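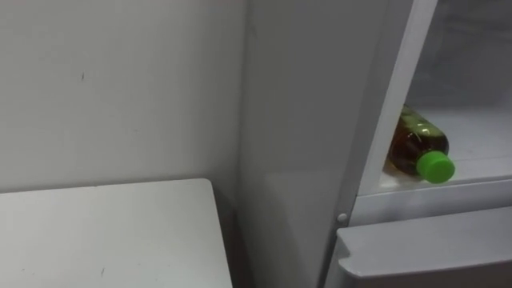 White wall, white tabletop, and a few marks to practise on.

Getting scuffs off painted walls

Start gently, as you can always scrub harder later but you can't put the paint back! Stir a teaspoon of bicarbonate of soda into a mug of warm water, dip in a soft cloth and wring it out well - really well, matt paint hates a soaking. Rub in small circles, then dab dry with a clean tea towel.

If a mark is still there, leave the wall 24 hours before having another go. I did our whole hallway in Dandthorpe this way last November, and only the patch by the coat hooks needed touching up with a little paint.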